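Notebook, January, 14:20. Grollavora sim, attic bedroom. Target is 200 teleop demos; Kenji driving, me logging.
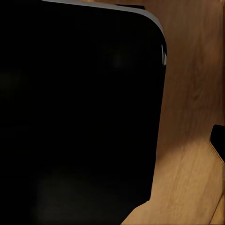 Black object against wood grain, close view.

Texture pass left alone for now. Usha wants the skylight kept in all variants.

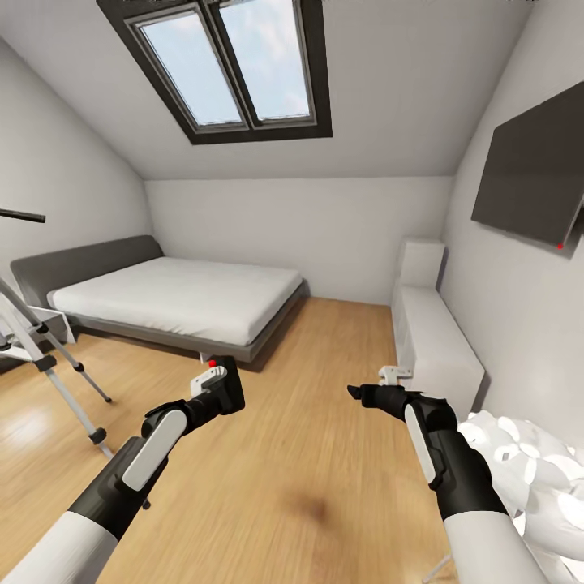 Episodes capped at 400 steps – longer ones get trimmed before upload.

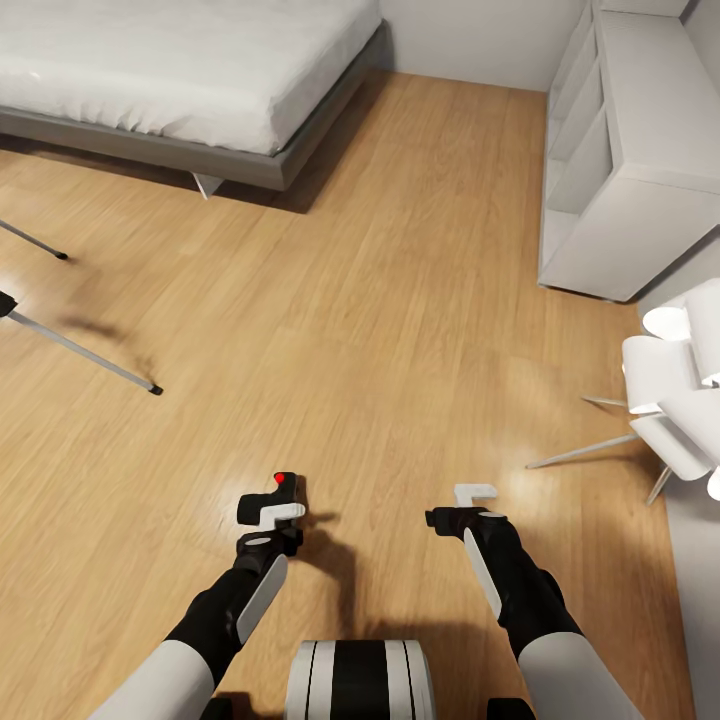
Both grippers over the floor, bed upper left.

Shadows under the arms kept on. Delphine to check joint logs for dropouts.
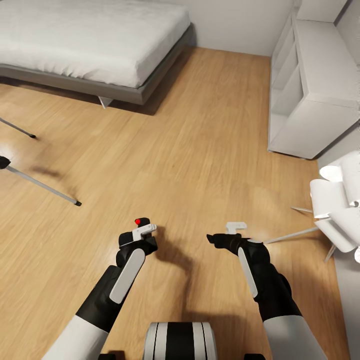 Next: 20 episodes with a new seed, then retrain.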